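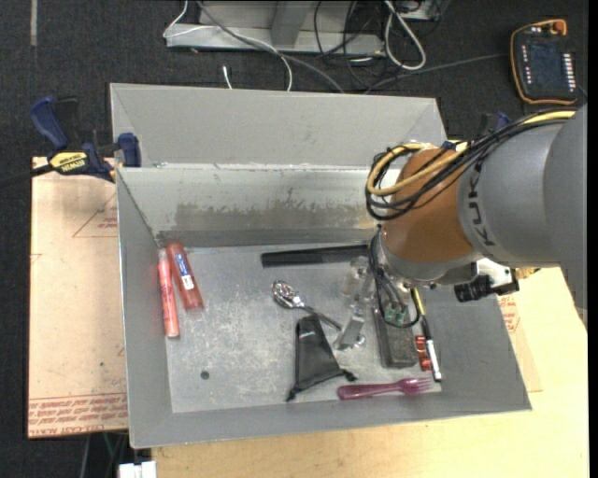 What Was Left in the Bin

Clémence Gilbert inherited the bin on June 24, 2019, along with a desk, a stapler and a title she had not applied for. She was now Head of Sundries at Fallatley. The department of Sundries was her and the bin.

"Everything that doesn't belong to another department goes in there," said the man from Somelton, who was supposed to be training her and kept looking at his watch. "You write it up, you find out where it goes, you send it there."

"And if it doesn't go anywhere?"

"Then it stays in the bin."

The bin was gray metal with sloping sides, and big enough that the few things on its floor looked as though they'd had a falling out. Against the left wall lay a coral-orange marker. Beside it was a tube, wider and redder, with a blue and white label. Toward the back a long black bar with teeth like a comb kept to itself, and out in the open sat a small shiny round piece of metal that could have been anything.

The man from Somelton left at lunch and didn't return, so Clémence opened the ledger.

Her predecessor had gone in for brevity. "Marker," he had written. "Tube. Comb, for whom?" The last item he called "Giáp's thing," underlined. She rang down to the third floor and asked for Giáp.

"It's not my thing," said Giáp. "I said that in March. I said it to the last one, and the one before him."

"It says here it's yours."

"I picked it up off the stairs! I was being helpful. Is it still round?"

Clémence looked. "Yes."

"Then I can't help you."

She tried the comb next. Hikitz, the firm across the courtyard, had a habit of ordering parts and forgetting them, and she wrote them a polite letter describing a long black bar with a great many teeth. Hikitz replied with an invoice for 86 dollars. She wrote again to say that she was trying to give them something. They sent a second invoice, with a late fee of 13 dollars, and a brochure.

By the end of the month she had decided that the marker and the tube should at least be settled together. They lay nearly side by side, leaning at almost the same slant, like an old couple on a bus who have agreed to watch the same window. Stationery said it would take the marker gladly. It wouldn't hear of the tube.

"We don't do tubes," said Stationery. "Try Sundries."

"I am Sundries."

"Well, there you are."

So she wrote them up again, in her own hand, with more adjectives than the last fellow had allowed himself. She gave the worn brown patch on the back wall a line of its own, and after some thought she put down the dark spot on the floor as well. Under "Destination" she wrote "pending" all the way down the page.

Then the phone rang. It was Giáp, and he had found something else on the stairs.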